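Reading time: 2 min

Search this site Search Go

About Closcombe Walls & Fencing

Closcombe has been putting up walls and fences since 2000, when Nest Gittins bought a second-hand flatbed and a box of somebody else's business cards. The cards said "Landscaping." She crossed that out by hand until they ran out.

We do boundaries. Concrete panel walls, mesh fencing, and the paved strips that run between them so people can get from one end of a site to the other. It is not glamorous work. Our longest job, at Bronemham, came to 207 panels, and the client's only comment at handover was that it was very long. We took that as praise and put it on the calendar.

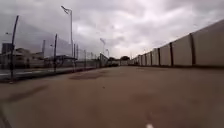 Friederike Dreßler runs the yard and the crew of 19. She joined us one February to cover the phones for two weeks and has since reorganized everything, including Nest. Ask her for a quote and you'll get a number, a start date and her views on your drainage.

We repair as well as build. A leaning post is worth a call before it takes up leaning as a career. Stained paving we will look at, though we may tell you to live with it. Panels can be swapped one at a time, and we keep spares for the Amura and Shek profiles, plus a few odd ones we can't identify and won't throw out.

The yard opens at 7 a.m. The coffee is ready at 7:30, so most visitors come then.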